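Recording tabletop clearing without fooling yourself
By Olesia Holovko
20/08/2024

Every guide on gathering demonstrations with hand-held grippers starts with volume. I'd start with doubt. At Nakpan we recorded 1,300 episodes in living rooms before admitting that a good share of them taught the policy very little.
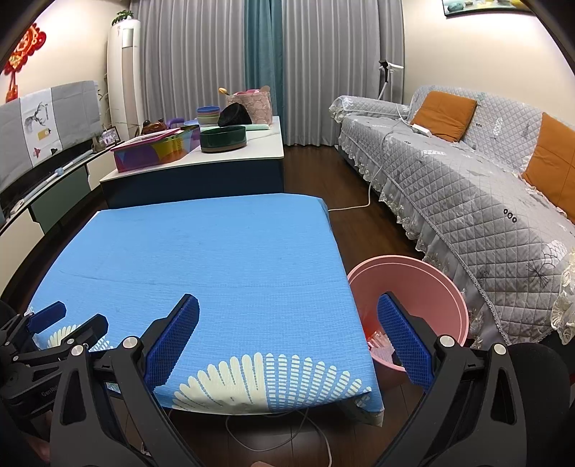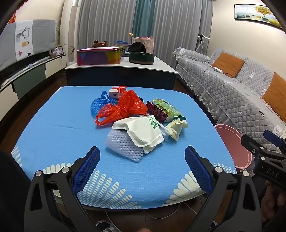
Write the task down in one sentence first. "Clear the table" is too vague. Does a wrapper dropped near the bin count? Decide, or your labels will drift within a day.

Next, vary the start. People say they shuffle the items, then put the big bag in the middle every time. Draw the layout from a list and follow it even when it looks silly.

Keep hands at a speed the robot can copy. A person flicking a bag aside looks clever on playback and is useless in training. If two people work the same table, agree who moves first.

Watch the first ten episodes in full before recording more. Jaruwan Wongsuwan checked one of our batches and threw out 74, mostly for fingers closing on nothing.

Then hold back some rooms entirely. I don't believe any success rate measured on a table the model has already met, and that includes the ones we put out for Wenora. Our set of 700 kept episodes did as well as the full one on new rooms, so I'd be slow to pay for more until you've tried cutting.

Last updated: September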